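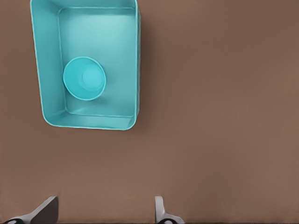
My building switched property managers in December. We used to have Pavach, who never answered the phone. Now we have Sketus, who answer on the first ring and then do nothing. Short thread.

1/ The leak under my kitchen sink has a ticket number. It also has a second ticket number, for the visit where a man came to confirm it was a leak. He agreed that it was.

2/ He left me a form. The form asks me to rate his work from 1 to 5. I gave him a 4. He was very sure about the leak.

3/ Sketus has an app now. You can report a problem under 29 categories. "Water, coming out of" isn't one of them, so I'm filed under Decorative.

4/ Apartment 312 has been waiting on a hallway light for 13 weeks. She's started leaving her door open in the evening so the rest of us can find our keys. I brought her a pie.

5/ The actual plumbing gets handed off to a company called Brarker, who hand it off to Tang. Tang called me at 7 a.m. to ask if I knew a good plumber.

6/ I do, as it happens. My cousin. He'd have it done in 2 hours but he isn't "an approved contractor." To get approved he has to fill in a form in the app. Guess which category.

7/ Update: somebody came! He fixed the hallway light on the wrong floor. It's beautiful down there. People are going to look at it.

8/ Ticket closed this afternoon, marked "resident satisfied." Still dripping. I've opened a third one and gone back to emptying the pot before bed.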